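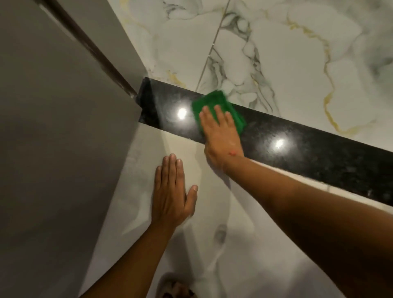

住環境メンテナンス実習 第5回 配布資料
石材敷居・見切り材の清拭と床タイル取り合い部の扱い

担当:Vy Văn

1. 本回の範囲

前回は大判磁器質タイルの面清掃を扱った。本回は、室と室の境に入る石材の帯(敷居、見切り、沓摺の類)を対象とする。面積は小さいが、材質の異なる床が両側から接し、歩行による汚れが集まりやすい。

対象材は黒系御影石の本磨き仕上げとする。水磨き仕上げ、ジェットバーナー仕上げは次回に回す。大理石の敷居については第6節で相違点のみ述べる。

2. 材料の性質

2.1 御影石(花崗岩および商業上の黒御影)
石材業で「黒御影」と呼ぶものには、岩石学上の花崗岩のほか、斑れい岩や閃緑岩も含まれる。黒地に灰色や緑がかった細かい斑が入るものが多い。斑は鉱物粒であり、汚れと見誤って局所を強くこすらないこと。初学者はまず斜めから光を当て、光沢が連続しているかどうかで判断する。斑の部分でも光沢が連続していれば石の組織とみてよい。

硬度は高く、通常の布拭きで傷はつかない。ただし砂粒を布の下に挟んだまま往復させると、磨き面に細い線傷が入る。石英質の砂は研磨面と同等の硬さをもつ。

2.2 磁器質タイル
大理石調の白い大判タイルは、表面の模様が印刷と釉薬によるものが一般的である。吸水率は低く、石材用の中性洗剤がかかっても差し支えない。注意を要するのは目地の側で、セメント系目地は汚水を吸って変色する。

2.3 面取り部
敷居の長辺には細い面取りが施されることが多い。磨き面とは角度が異なるため光の返り方が変わり、平面部より明るく見える場合がある。欠け、洗剤の残留、ワックスの溜まりはここから始まる。平面部が仕上がっていても、面取り部を確認するまでは完了としない。

3. 用具

・マイクロファイバークロス 2枚以上(湿拭き用、乾拭き用)
・中性洗剤(原液表示を確認し、指定倍率に希釈したもの)
・洗浄用バケツ、すすぎ用バケツ
・柔らかい刷毛、または細ノズル付き吸引具
・膝当て
・懐中電灯(斜光確認用)

実習室ではLureoの洗剤を用いる。希釈倍率は容器の表示に従う。他社品を持参した場合は、液性と成分を実習前に届け出ること。酸性洗剤、塩素系漂白剤、クレンザー、メラミンスポンジは持ち込み不可とする。

クロスは濃色の石に対しては明るい色を選ぶ。石の上で布の位置と折り目が見やすく、抜けた繊維も発見しやすい。湿拭き用と乾拭き用は必ず色で分ける。

4. 手順

4.1 除塵
乾いた刷毛または吸引具で、敷居面、面取り部、両側のタイルとの取り合いの順に砂を除く。壁際の端部は砂が残りやすいので、ノズルを差し入れて吸う。この工程を終えるまで湿った布を石に載せてはならない。

4.2 クロスの準備
四つ折りにして長方形の当て布とする。手のひらより一回り大きい寸法がよい。丸めた布は接触面が一定せず、筋の原因になる。水気は固く絞り、持ち上げて滴が落ちない状態とする。

4.3 姿勢
敷居の手前に膝をつき、利き手でない手を手前の床に平らに置いて上体を支える。支持手は石の上に置かない。皮脂が付くうえ、湿った磨き面では手が滑る。利き手は指を伸ばし、布の上に平らに載せる。指先だけで押すと圧が偏る。

膝をつけない者は低い作業台を用いてもよい。連続作業は30分を上限とし、左右の膝の荷重を適宜入れ替える。

4.4 湿拭き
壁側の端から始め、長手方向に一方向で拭く。往復は固着汚れの箇所に限る。一度の移動距離は肘を無理なく伸ばせる範囲とし、次の区間とは布幅の半分を重ねる。布がタイル側へ少しはみ出すことは問題ないが、目地の上で布を止めたり、絞るように押したりしないこと。

汚れた面は内側に折り込み、清浄な面を出す。すべての面を使い切ったらすすぎ用バケツへ戻さず、洗浄用バケツで先に洗う。

4.5 すすぎ拭き
洗剤を用いた場合は、清水で絞った布で同じ順に拭く。黒い磨き面では洗剤分の残留が白い筋として現れる。この工程の省略が、実習で最も多い減点理由である。

4.6 乾拭き
表面が自然乾燥する前に、乾いたクロスで水分を取る。力は要らない。面取り部は布の端を指に沿わせ、長手方向に一回で通す。

5. 仕上がりの確認

黒い磨き面は照明を鏡のように返す。天井灯の映り込みを利用し、次の点を見る。

(1) 映り込んだ灯の輪郭が明瞭か。輪郭がぼやける場合は、洗剤または油分の膜を疑う。
(2) 映り込みの周囲に筋や拭きむらがないか。筋の方向が拭き方向と一致すれば、布の汚れまたは水分過多である。方向が一致しない線は傷の可能性があり、爪先で軽く触れて段差を確かめる。
(3) 視点を移したときも同じ結果か。灯の位置は見る者とともに動くので、少なくとも敷居の両端と中央で確認する。
(4) 面取り部に白い残留がないか。

湿拭きの途中で見える筋は評価の対象にしない。判定は乾拭き後に行う。乾いた後も筋が残る場合は4.5に戻る。洗剤を足して再び拭くと膜が厚くなり、状態は悪化する。

6. 大理石敷居との相違

大理石の主成分は炭酸カルシウムであり、酸に侵される。食酢、クエン酸、柑橘系洗剤はいずれも不可である。磨き面の硬度も御影石より低く、除塵の不足がそのまま傷になる。床側が大理石調のタイルであっても、敷居が天然大理石であるとは限らず、その逆もある。材質が不明なときは中性洗剤のみを使用し、目立つ箇所での試験は行わない。

7. 不具合と処置

症状:全体が白く曇る
原因:洗剤分の残留、硬水による析出
処置:清水で二度拭き、直ちに乾拭き。析出が固着している場合は専門業者に委ねる。

症状:面取り部だけが曇る
原因:旧ワックスの溜まり
処置:作業を中止して担当者に報告する。剥離剤は学生の判断で使用しない。

症状:タイルとの取り合いに黒い線が残る
原因:目地またはシーリングへの汚れの沈着
処置:軟毛ブラシと中性洗剤。シーリング材の場合はこすらず、布で押さえて取る。

症状:端部に欠けがある
原因:台車等の衝突
処置:位置を記録し、清掃のみ行う。補修は別科目で扱う。

8. 安全

作業中は敷居の両側に表示を置き、通行を止める。湿った磨き石とタイルはいずれも滑りやすい。素手での作業は中性洗剤の場合に限り認めるが、手や手首に傷がある者は手袋を着用する。袖口はまくるか留め、濡れた袖が石面を引きずらないようにする。

9. 課題

実習棟137号室の出入口敷居について、清拭前後の状態を所定用紙に記録し、次回開始時に提出する。記載事項は材質の推定とその根拠、使用した布の面数、乾拭き後の斜光確認の結果とする。材質の推定に「見た目」とだけ書いたものは再提出とする。

関連資料
・大判磁器質タイルの面清掃と目地の保護
・水磨き仕上げ石材の洗浄
・シーリング材の種類と見分け方
・Pukance棟 床材一覧表
・クロスの洗濯と保管

閲覧数 1009 共有 5 コメント 0

Fliston住環境技術講座 教材係(Phùng館1階)
無断転載を禁じます
ページの先頭へ戻る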